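Toalha antinódoas Kullstead, três meses depois

Comprei a Kullstead em maio, na loja online da Brolthorpe, depois de ler pela décima vez que "o líquido desliza e a mesa fica como nova". Já tive duas toalhas com a mesma promessa e ambas acabaram a forrar a bagageira do carro. Esta custou mais do que as duas juntas.

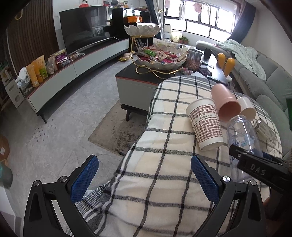
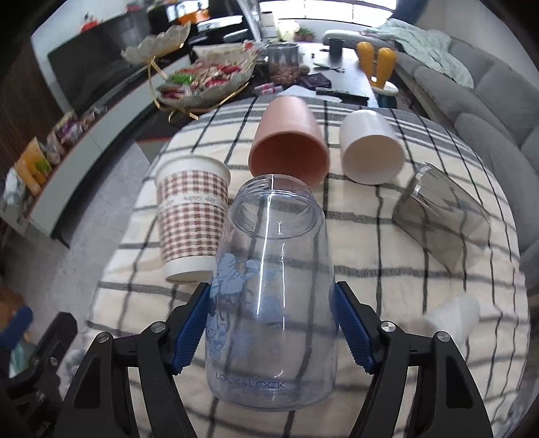 Toalhas aos quadrados e riscas escuras sobre fundo creme disfarçam muito, e desconfio que metade da fama dos tecidos antinódoas vem daí.

No fórum da Cekosberg, Toledo respondeu que eu estava a ser injusto: tinha a mesma toalha há mais de um ano, lavava-a sempre a trinta graus e a água continuava a formar gotas. Acrescentou que quem usa amaciador estraga o acabamento e depois culpa o fabricante. Pode ser. Eu não uso amaciador, e à quinta lavagem o café já entrava no tecido se eu demorasse a ir buscar o pano.

O anúncio fala em 2.649 avaliações positivas. Fui ler as que consegui abrir e muitas foram escritas na semana da entrega, com a toalha ainda a cheirar a embalagem. Nessa altura também eu lhe dava cinco estrelas.

O que correu bem: vinho tinto, se for limpo logo. Molho de soja, idem. As migalhas sacodem-se sem ficarem presas e a cor não mudou até agora. O que correu mal: azeite. Ficou uma auréola do lado da janela que já foi três vezes à máquina e continua lá. A curcuma nem vale a pena discutir.

As rugas são outra história. A etiqueta diz que dispensa ferro. Dispensa, se não se importar de ver as dobras da embalagem durante semanas. Passei-a pelo avesso, no mínimo, e melhorou alguma coisa. A bainha está direita, mas tem um fio solto num canto que tive de cortar logo no primeiro dia.

Escrevi para o apoio da marca por causa do azeite e mandaram-me comprar o spray renovador deles, vendido à parte. Não comprei.

Por metade do preço, ficava com ela sem me queixar. Por este, três estrelas em cinco.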